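Gendis, season one: a review from the far end of the sofa

I came to Gendis the way most people come to a long imported family drama, by being in the room when somebody else put it on. Thirty-two episodes later I have opinions on the inheritance laws of a country I have never visited and I no longer trust anyone who owns a vineyard.

The set-up is simple enough. The Văduva family make a lot of money from glass, and the matriarch, known to all as Madam Văduva and never seen without gloves, announces at her own birthday dinner that she is leaving the factory to Gendis, a bookkeeper none of her children have met. Everyone puts down their forks. There are 91 minutes of this in the first episode, and I would guess that fifteen of them are people putting down their forks.

After that it is lawyers, a fire, a second fire, and a nephew who comes back from Lurbridge with a beard and a grudge. Lurbridge is the show's idea of an English town. It seems to consist of one phone box and a great deal of drizzle, and the nephew talks about it as other men talk about prison. 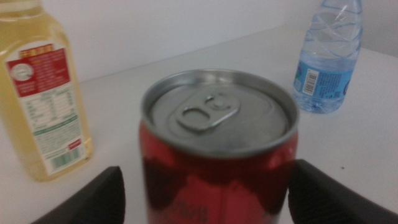

Grukent viewers who left comments under my piece on the opening episodes have been firm with me about the nephew. Oriel Fan 4 writes that I have him all wrong, that the grudge is perfectly reasonable once you remember who signed the papers in episode nine, and that people who skip the recap deserve what they get. I did skip the recap. I skip all of them, as they run to a quarter of an hour and mostly contain the forks.

So, taking the point, I went back to episode nine. The papers are signed by the uncle, in the rain, on the bonnet of a car, while the nephew watches from behind a hedge. It's a good scene. It would be a better one without the slow motion, and without the song, which has the word 'destiny' in it and gets played whenever anyone stands near a window.
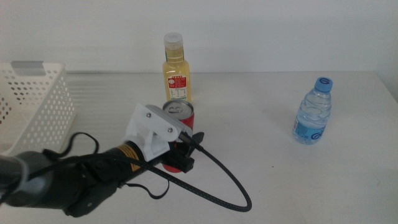

Red can, white table.

What the series does well is pace, oddly enough. Each episode is enormous, yet something always happens in the last 4 minutes, and it is usually something that makes you say a rude word and look for the remote. The writers have worked out that you will forgive an hour of staring if a door opens at the end of it. By episode twenty I had started to look forward to the staring. The actress playing Gendis does a lot with very little, mainly by keeping still while the people near her throw crockery, and her scenes alone with Madam Văduva are the best thing here by a distance. Two women doing sums at a kitchen table, each of them lying about the total. I could have watched a whole season of that.

The men fare less well. There are three brothers and I could tell them apart only by their coats. The eldest is meant to be dangerous, but he spends so much of the middle stretch in a hospital bed with a tidy bandage that the danger rather goes off him. The youngest falls in love twice, both times at a petrol station.
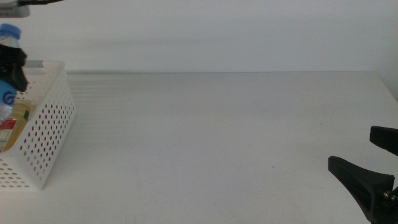 White basket at the left of the table.

A word about how it is served up, as this is a review of the Grukent streaming service as much as of the show. The picture is sharp and nothing froze on me. The subtitles are a different matter. For most of January they ran a beat ahead of the actors, so I learned of the uncle's death before the uncle did. Somebody has translated the factory's rival as 'The Other Glass' throughout, and I have grown so fond of it that I hope it is never put right. Less charming is the login, which wants a code every evening. Mine was 2191 so often that I began to suspect it of being everyone's.

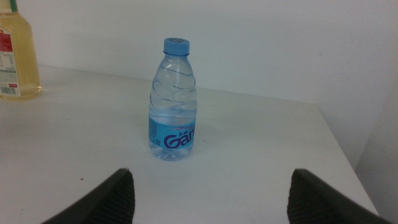

The app also insists on asking whether you are still watching, and it picks its moments. It asked me during the reading of the second will. It asked me in the courtroom, between 'guilty' and 'of what'. There is no way to turn this off that I could find, and I looked in all the menus, including one labelled 'Other' with nothing in it.

Then there's the finale. I won't spoil it, except to say that the gloves come off — really off, and there's a reason for them — and that one of the brothers, the one in the camel coat, finally does something useful. The last shot is of a lorry. Fans seem split over the lorry. I thought it was a bold choice and then I thought about it in the bath and decided they had run out of money.

Would I recommend it? If you have a free month and a tolerance for stairs, yes. People in this show are forever meeting on stairs. Start at episode three, where the bookkeeping gets going, and have someone fill you in on the dinner. Anyone who wants a tight little thriller should look elsewhere, and anyone hoping to learn about the glass trade will be let down, for in all those hours I saw the factory make one vase.

Four stars for Gendis and Madam Văduva, two for the subtitles, one for the song. A second season is promised, with more of Lurbridge in it, and I'm told the phone box has been recast.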